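3.2 Preparación de las costillas de techo

Las costillas de fresno para la carrocería Le Roux se cortaron en el taller de Undthorpe, siguiendo el contorno de las piezas viejas. Cada costilla se dejó 2 mm más ancha que el original y después se rebajó a mano hasta la medida final. Para el encolado se comparó la cola Zestow con la resina Skandach, con 40 probetas de cada una. La rotura media fue de 235 N en el primer grupo y de 400 N en el segundo, por lo cual las uniones curvas se hicieron solamente con resina.
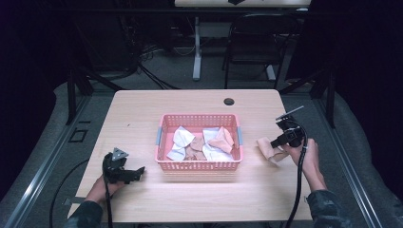 Figura 4. Manipulación de paños blancos y de color melocotón con pinza manual, sobre mesa de madera clara.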